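3rd March — Priler bench, small stuff

Grid cloth finally back from the wash, ironed it this time so the lines run true. Curtains closed behind the table before starting, the afternoon light was all over the place last week. Plush ball and the black wristwatch out first. Remaining Rekico bits still in the box, didnt get to them. 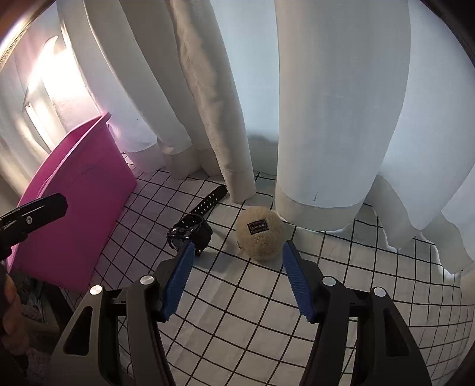 Want a fixed spot for each item before we do the full list of 88. Pencil marks on the cloth are out, they dont wash off. Maybe thread, one stitch per spot — ask Gelico if they sell the cloth by the meter, almost 6 would cover both tables.

To do: lint roller (fuzz gets evrywhere), new labels for the box, move the heavy things to the bottom shelf.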